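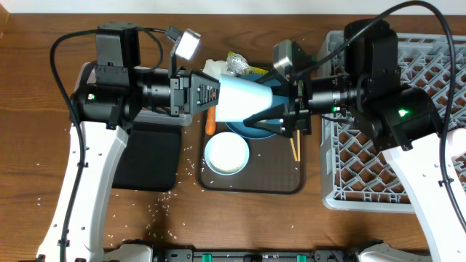
Jallelard Consumer Desk, Phone and Internet Bills Team

Early termination fee (phone contracts)

An early termination fee, or ETF, is what a phone company charges you for leaving a contract before it runs out. I've been keeping this entry going for a while now, and it's still the one I get the most mail about (mostly from people who just opened their final bill and need to yell at someone, which is fine, yell away!).

How it works

You sign up for a set term and get a phone cheap or free. The carrier makes the discount back bit by bit through your monthly payments. Leave early and it wants the rest in one go. Some carriers use a flat fee, the same in the first month as in the last. Others use a sliding fee that drops every month you stay, and I like those a whole lot better.

Where it shows up

Look on the last page of the bill under "other charges." Kurell calls it a "service balance," Imalus calls it a "plan adjustment," and I once spent most of an evening hunting for one before I spotted it sitting next to the taxes. The biggest I've had forwarded to me was $534, for a family plan with three lines, each one charged separately.

ETF or device balance?

People mix these up all the time, and I did too. A device balance is the money you still owe on the phone itself. An ETF is a charge for ending the service. You can owe both, so ask the rep to read you the two amounts one at a time.

Getting out of it

Moving somewhere with no coverage is worth a try, and so is a price increase in the middle of your term (check the contract for a notice window, Jaiswal's is only eight days). New carriers will sometimes pay the fee to win you over, usually as a prepaid card that takes six weeks or so to arrive. Keep the final bill, they'll ask for it!

Ngaio Rakena fixed my explanation of sliding fees in April. Thanks, Ngaio!

See also: Device unlocking; Number porting; Final bills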